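Section 4. Working a guest room with the paired grippers

Read this before your first shift with the Skoryk hand tools. It was written at Trinero by people who used to do the same rooms bare-handed, and it sticks to what the tools do on the floor. For what they are supposed to do for the company, see the Benska sales booklet.

What changes for you

You still tidy the room. You hold one gripper in each hand and pick things up with the fingertips, and the tools keep a record of each pick so that a machine can later be taught the same motions. Benska says the system needs 1,000 good picks before it is any use on small items. We have been through 3,190 and the arm in the Plostier test room still drops soap boxes. Plan your day as if you will be doing the work yourself, which you will.

Expect to be slower. Your room quota should be lowered on gripper shifts. If it has not been, tell your shift lead before you start, not at the end.

4.1 Before you pick anything up

1. Set the open bin on the bed, on a flat part of the cover.
2. Lay out small items in front of the bin with space between them.
3. Put on both grippers and squeeze each one twice. The fingertips should meet evenly.
4. Wait for the steady tone. If you hear error 111, set both tools down and start again from step 3.

Note: The booklet says error 111 clears itself. We have never seen it do that.

4.2 Picking up small boxes

1. Bring the open fingertips down with one on each side of the box.
2. Squeeze until the pads touch. Stop there. Thin cardboard caves in fast.
3. Lift straight up, clear the rim of the bin, and lower the box inside.
4. Open the fingertips fully before you pull back.

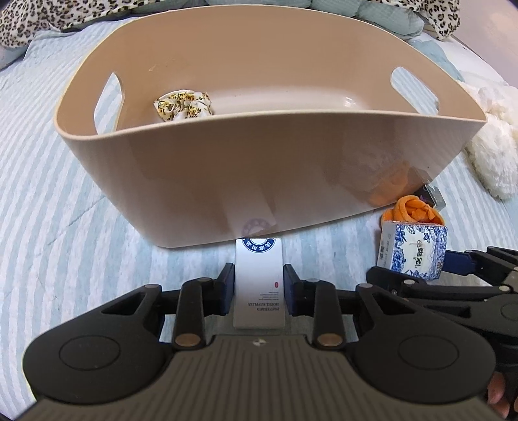

Fig. 4-1. Fingertips on either side of a narrow white box, in front of the bin. Second gripper at right.

Caution: Keep your fingers behind the moving parts. The linkage closes faster than it opens, and the warning sticker wears off in a couple of weeks.

4.3 Cloth and plastic wrap

Cloth is easier than the booklet makes out. Pinch a raised fold and lift. Go for the thickest part of anything rolled or knotted.

Clear wrap is harder. It slides on the pads, and a second try often pushes the item under the bin. After two misses, set the gripper down and use your hand. You will lose the pick from your count — accept that.

4.4 Your count and your pay

Picks are logged under the tool number, and supervisors can see who signed out which tool. We were told in October that the counts would not be used to rate anyone. Ask for that in writing if you have not had it. Until then, write down your own start and stop times, along with any error codes.

Stop and take a break if your wrist or thumb aches. The tools get heavy well before the shift is over, and "light-duty equipment" on the case refers to the motor.

Changes to this section since 28th April: step 4 in 4.1 reworded; caution added to 4.2.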